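Selling Second-Hand Online: notes for week 4
Getting a price for jewellery and watches you no longer want

Last time we did clothes and furniture, which are easy to list and a pain to post. Jewellery is the other way round. It weighs nothing, it goes in a padded envelope, and you can get the price wrong by a mile without noticing. I've typed these up from my own notes so you don't have to scribble all evening. The bits we ran out of time for are in here too.

What are you selling, exactly?

Before you go near a website, work out which pile your piece belongs in. I use two. The first is "metal and stones", where most of the money is in what the thing is made of. The second is "maker and style", where somebody wants that bracelet in particular and would be upset if you melted it. A plain gold chain with a broken clasp is nearly always in the first pile. A signed brooch in its box might be in the second, and if you sell it by weight you've given the best part away.

Get a loupe (a cheap one will do) and look for the marks. On gold made for sale in Britain you'll often find a number for the fineness. 375 is nine carat, 585 is fourteen, 750 is eighteen. Silver is usually 925. Rings have it inside the band, chains have it near the clasp, and earrings have it wherever the maker could squeeze it in. If it's too worn to read, write "marks worn" in your listing and leave it there. Please don't guess!

Weigh each piece on its own. Kitchen scales are no good for this, they jump about far too much at the low end. And remember that stones weigh something as well, so the number on the scale isn't the gold weight if there's a great lump of amethyst in the middle.

Three figures for the same ring

This caused the most arguments in class, so I'll go through it again slowly. An insurance valuation tells you what it would cost to replace your ring in a shop, new, with the shop's rent and the tax and the nice carpet all paid for. The resale price is what a private buyer will hand over. The trade offer is what a dealer will pay, and the dealer has to make a living out of the gap. They can be miles apart and all be perfectly fair.

Thoa Thái brought in her aunt's ring with a valuation of £1,000, and she was rather cross that her first offer was £404. I'd have been cross too. But the valuation was never a promise from anybody to buy it. She listed it privately at a price in between, with the valuation shown as background, and that's a sensible way to go if you aren't in a hurry.
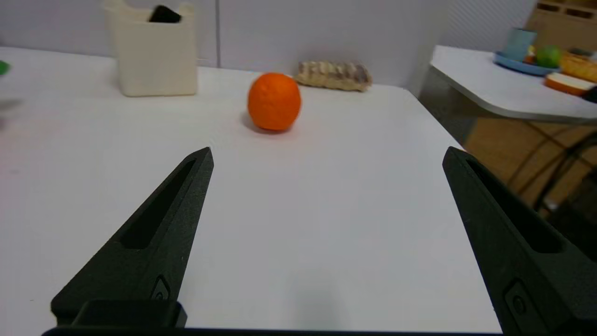
A smooth white tabletop

Doing it yourself, or posting it off

You've got a few routes. I'll use the names we used in the class exercise, so look back at your sheet if you've forgotten who charges what.

Hostwood is the listing site. You write the advert, you answer the messages, you do the posting. It's slow, and you'll be asked "is this still available" by people who then vanish, but you keep more of the money.

Nalska is the make-an-offer sort. You fill in a form, they give you a figure, you send the piece off and they confirm the figure once they've had it in their hands. Do read the part about what happens if the second figure is lower than the first. Who pays for the return? How long do you have to say no? If you can't find the answer on the site, email and ask, and keep the reply.

Kudport is the auction one. It's good for the "maker and style" pile and a bit wasteful for the other. Watch for the seller's commission, the photography fee and the charge if it doesn't sell — they're on different pages, annoyingly, so write them all down in one place before you decide.

Then there's the shop on the high street. Lâm, where I take my own bits, will weigh things in front of you with the scale facing your way, and I'd want that from any shop. If the scale is facing away, ask them to turn it round. You're allowed to.

Writing the listing

Toàn Tô's advert was the best one we looked at, and it was only a few lines long. Metal, mark, weight, ring size, stone, damage, whether there's a box, how it will be posted. He put the damage in the second sentence ("small chip to one garnet, visible close up") and still sold it. Buyers forgive a chip they've been told about.

Leave out "stunning". Leave out "rare" unless you can show it. If you don't know whether a stone is natural or lab-grown, say that it hasn't been tested. "Diamond ring" is a claim, and you can be held to it.

Posting

Check the compensation limit on the service you're paying for, and then check whether jewellery is covered at all, as plenty of ordinary services leave it out. Use a plain box inside a plain envelope, and don't write "ring" on the outside. Take photos of the piece, the packing and the receipt. I keep mine in a folder until the buyer has confirmed, and then for a good while after that. December is a miserable month for parcels, so if you can wait for the new year to post something precious, I would.

For next time

Choose one piece (it can be borrowed, you're not really selling it) and write the listing in no more than 26 words. It's harder than it sounds! Then get one trade offer for it, in person or online, and bring both along. If you'd rather not say what the offer was in front of the others, fold the paper over and hand it to me at the break.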